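Tuning gripper approach for drink tasks with Tamen

Part 4: glasses, spoons and other thin things

In part 3 we made the two-arm setup move to fixed poses. Now we want the arms to go to a drinking glass that can stand in a different place each time. I use Tamen for planning and the Bumeck driver for the grippers, same as before. If you come from the Perkthorpe branch, the names of some settings are different, and I put the old names in brackets.

You need:

A working hand-eye calibration for both wrist cameras (part 2)
The head camera running and publishing
The config file drinks.cfg from part 3
A clear drinking glass and one bar spoon

Step 1. Separate the near view and the far view

Many people send all camera streams to one detector and take the best score. I did this too in the beginning, and the glass was jumping between two positions. The head camera sees the whole table but it is weak on clear objects. The wrist camera is good when the hand is near, but far from the table it gives many false results.

In drinks.cfg set these three lines:

source_far = head
source_near = wrist
switch_distance_mm = 331

The value 331 comes from my own arms. Begin with it, then change it in small steps if the target moves at the moment of switching. In the Perkthorpe branch the last setting is called handover_mm.

Step 2. Turn off depth for clear objects

The depth image goes through the glass and gives you the table behind it. Set use_depth = false for the class glass_clear. The planner will then take the height from the table plane, so please check that the table plane is correct before you go on. The command is:

tamen plane --check

It should print one line with a residual. If you see a warning about tilt, repeat the calibration from part 2.

Step 3. Open the fingers before the last move

The Bumeck driver accepts an opening value from 0 to 100, where 100 is fully open. For a glass I send 100 while the hand is still at the switch distance, and wait for the reply. If you send the opening and the move together, the fingers can still be traveling when they come near the rim.

gripper.open(100, wait=true)
arm.approach("glass_clear", speed=slow)

The word slow is a preset in the config, and you can find it under [speeds].

Step 4. Keep the spoon out of the grasp

A bar spoon is long and thin, and the detector often returns only a part of it. Near a glass this is a problem, for the planner thinks that the space is free. Give the class bar_spoon its own margin:

[class.bar_spoon]
margin_mm = 8
shape = line

With shape = line the planner makes the detected part longer in both directions until it meets the end of the mask — this is usually enough. Do not make the margin very big. With a big margin there is no free path to the glass at all, and Tamen stops with error 718 ("no approach found"). The error text does not say which object is blocking, but the log does, if you start with --verbose.

Step 5. Compare the two views

Start the viewer with tamen view --pair and look at both streams. You want the glass between the open fingers in the wrist stream. In the head stream, check the glass and the spoon together, and also the bottles and pitchers farther back, which must be in the obstacle list.

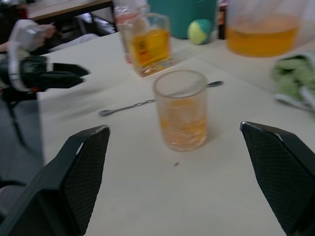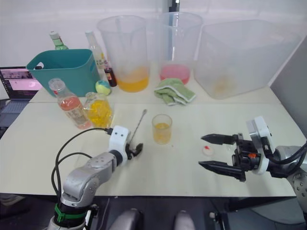 Step 6. Run the approach without closing

Now run the sequence with the close command disabled:

tamen run drinks.cfg --no-close

Watch the wrist stream during the last part of the move. If the glass goes to one side of the opening, the calibration of this wrist is a little wrong, and no setting in this page will repair it. If the glass stays in the center but the hand is too high or too low, go back to the table plane in step 2.

Repeat with the glass moved by hand to another place. I also change the level of the liquid, as the detector treats an almost empty glass differently from a full one.

Common problems

The target disappears when the other arm comes into the wrist view. Set mask_self = both. The default masks only the arm that carries the camera.

The viewer shows the streams with a delay. Lower the preview rate, not the camera rate. The Liu plugin has its own preview setting, and it has priority over the one in the viewer.

Error 718 on every run. Remove the spoon from the table and try again. If the error is still there, the obstacle list is probably old, and tamen scene --reset will clear it.

Part 5 is about closing the fingers and choosing the force for thin glass.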